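How to Write House Rules for a Two-Armed Robot

Posted by Marianna Urbańczyk, 11 February 2018

Every shop that runs a robot around soft goods has a rules sheet. Ours at Udutley was 40 pages long and had been read, as far as I can tell, by the person who typed it. Last August we threw it out and wrote one that fits on 2 pages. The steps below are how we did it, and you are welcome to steal them.

Before you start

You need a pencil, the manual for your arms, and your existing risk assessment. If you don't have a risk assessment, close this page and go get one. A house rules sheet sits on top of the safety standards that apply to your machine. It does not replace them, however nicely you laminate it.

Step 1. Write down who is in charge of the stop button

One name per session, written on the board before power goes on. "Everyone" is not a name. We tried "everyone" for a whole summer and the button was, at various times, under a jacket, behind a monitor, and in Pravley, which is a different building.

The person on the button does not fold, fetch, type or eat. They watch. It is a dull job and should be passed along every 40 minutes.

Step 2. Set the surface rules

Fabric is forgiving to look at and rude to work on. It gives under a fingertip, so a height you taught on a bare table will be wrong on a cushion. Our sheet says:

Teach the surface height again whenever the furniture changes.
Approach padding at the slow setting, both arms.
If a fingertip drags a wrinkle across the upholstery, stop and raise it before the next try.
Keep the middle of the work area clear until the garment is moved there on purpose.

Afiq Rahman wanted a fifth line about not sitting on the work surface. It was voted down as insulting, then added a week later.

Step 3. Sort out the cables

Look for any loop that stands away from the arm. Move each joint by hand through the reach you plan to use and watch where the loop goes. Clip what can be clipped, and leave enough slack for the wrist to turn. Then do it again with the other arm, which will have been wired by someone with different opinions.

Step 4. Choose clothes you can afford to lose

Use garments from the test bin only. Check pockets. Close zippers. Take off pins and anything that dangles. Bright colors on a pale surface make life easier for the operator as well as the software -- our gray-on-gray period was short and full of blame.

Start the garment crumpled if crumpled is what you are testing. People can't help tidying it a little on the way down, and then the results look wonderful and mean nothing.

Step 5. Agree on what counts as a stop

Ours are: a hand inside the marked line, a snagged thread, a cable pulled tight, a noise you can't name. After a stop, the person on the button decides when to restart. Write one line in the log. We are at entry 1229, and a good 400 of those say "noise," so do ask for a second word.

Step 6. Put the sheet where the robot is

Tape it at eye level beside the work area. A copy in the shared folder is fine too, for the auditors. Read it out loud to anyone new, including managers, and have them sign at the bottom of page 2. 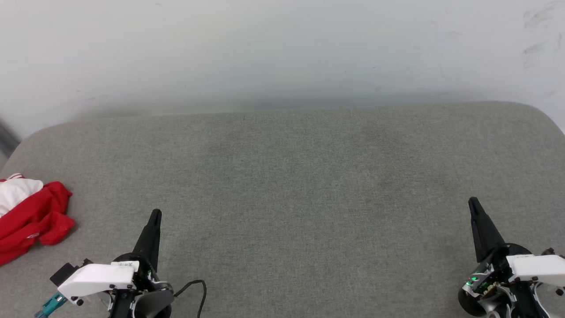

Both arms at the cushion, red-and-white garment on the left, middle kept clear as in Step 2.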